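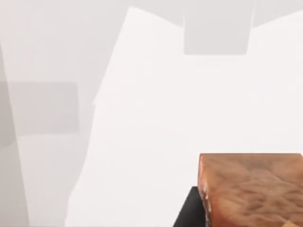
I've been meaning to write this one up for ages, so get a cup of something and settle in. A thread on moving to a small town and learning how to be a neighbor again, because I had forgotten how (if I ever knew).

We left Plavville in August after 20 years in the same apartment building. I loved that building. I could also have passed most of the people in it on the street without recognizing them, and I suspect they'd say the same about me.

Mavedthorpe has 2356 people, according to the sign on the way in. I asked at the post office whether we'd been added yet and the clerk said the sign only gets changed when it falls over.

My first mistake was waving too late. On our road you wave when the other car passes the mailbox, and I kept doing it once they'd gone by, so for weeks I was waving warmly at the backs of trucks.

My second was returning a dish empty. The lady across the road brought us a squash casserole the day we moved in (so good, the kids had it for breakfast) and I washed the dish and took it straight back. She was lovely about it. My mother, on the phone, was not!

So now I send things back with something in them. Banana bread mostly. Once it was half a bag of lemons, which went over better than the banana bread ever has, and I'm trying not to take that personally.

The thing I was most nervous about was asking for help. Then the storm took our power out at 2 in the morning, and by breakfast there was an extension cord coming over the fence from next door. I hadn't said a word to them.

I cried a little over the toaster. I'd been up all night, in fairness.

It isn't all casseroles. There's a long argument going on about parking along Greenwood that started well before us, and I've been asked which side I'm on by both sides. I said I mostly walk -- this was apparently the wrong answer.

Anyway, if you're new somewhere and feeling shy about it, go knock on a door with some lemons. And if anyone has a banana bread recipe that people want seconds of, please send it my way, I have three dishes on the counter waiting to go home.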